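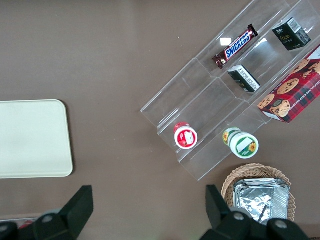 Hekcombe packing firm sets aside money for second pair of robot arms

Boateng, the family-run gift and hamper packer in Hekcombe, has agreed a budget for a second two-armed picking station, and this time the people who work beside the machines have written most of the shopping list.

The new station is due to be ordered in February from Sestura, the same supplier that put in the first one. Staff on the packing floor were told at the morning meeting and, by all accounts, there was a cheer from the far end.

"I've been pestering for this since last spring," said Slavica Dimitrov, who runs the mixed goods line. "Mixed goods is the fun bit and the hard bit. You've got a chocolate bar, then a jar, then a great big box of biscuits, then something in foil that crinkles up and throws light everywhere. One set of grippers has to cope with the lot, and when it goes well it's a lovely thing to watch!"

The firm packs small orders for hotels, offices and conference organisers, with sweets, biscuits and toiletries often going out together. Until last year every item was picked by hand. The first station was bought to help with the short, fiddly runs that never suited the long conveyor, and it now handles 15 different product lines.

Ulises Figueroa, operations manager, said the first purchase had taught the company a great deal about what to ask for. The original budget covered the arms, the stand and the installation, and very little else. Spare fingers, replacement pads and the hours needed to teach each new product all had to be found from other pots.

"We bought it the way you'd buy a van," he said. "You look at the price, you look at what it carries, and off you go. But a van doesn't need a fortnight with Slavica every time you put a different box in the back."

The new plan has a separate line for teaching time, and it is a generous one. Each new product is now expected to take 8 hours of staff time before it is signed off for live orders. That figure came from the logbook kept by the line team, who wrote down their hours through the autumn on a clipboard hung beside the charger cupboard. The clipboard has been kept, and its successor is already up.

Wear parts get their own line as well. Finger pads will be bought in boxes of 16 and stored on site, where before they were ordered in ones and twos with a delivery charge every time.

There was a good deal of talk about cameras. Sestura sells a station with overhead cameras only and a dearer one that adds a camera at each wrist. Boateng has gone for the dearer kind again. Radomir Dumitrescu, the firm's maintenance engineer, said the view from close in was worth paying for on clear trays and shiny packets, where reflections can make a mess of things.

"From up top a bright patch on a plastic tray can look like an object," he said. "Get the camera down near the fingers and you've a much better chance. Not perfect! But better, and you can sit with a cup of tea afterwards, look through the pictures and work out why it went for the wrong thing."

He has also asked for two kinds of tray. The clear acrylic sort, with long channels and raised dividers, is the one customers like for display, and the team wants to go on using it. A matt tray will be bought alongside it, so that the two can be compared before any larger order is placed. Baskets will stay as they are for now.

Not everything on the wish list made it through. A request for a moving base, so that the arms could roll between benches, was put off until next year. Mr Figueroa said the floor by the loading door would need levelling first, and the quote for that was still to come. A second teaching desk was also dropped, though Ms Dimitrov said she had her eye on one in the old sample room - "it only wants a new chair".

Boateng looked at leasing too. Dimex, which leases machinery to small firms in the area, offered a three-year deal with servicing included. The monthly cost was tempting, Mr Figueroa said, but the agreement limited changes to the fingers, and the team changes them a lot. Dimex has been asked to quote again for the moving base when the time comes.

Willy Segers, who looks after the accounts, said he had gone into the meetings expecting to say no. What won him over was seeing the sums laid out by job, with the quiet weeks left in. The station should pay its way at around 200 mixed orders a week, a level the firm passed before Christmas and has held since.

"I asked them to do it again without the Christmas weeks, and they'd already done it," he said. "I was rather pleased about that."

No jobs will go. Two people from the long conveyor will train on the new station, starting with Wahyudi Ngui, who has been spending his spare half hours on the first one and has become very good at setting up the awkward items. He is writing a short guide for whoever comes next, covering jars with wide lids, cartons that lie at an angle and anything in foil.

"Foil's my favourite," he said. "It never sits the same way twice."

The order form goes to Sestura once the electrician has confirmed where the new sockets will go. The bench has already been measured, and the team has marked its place on the floor in yellow tape.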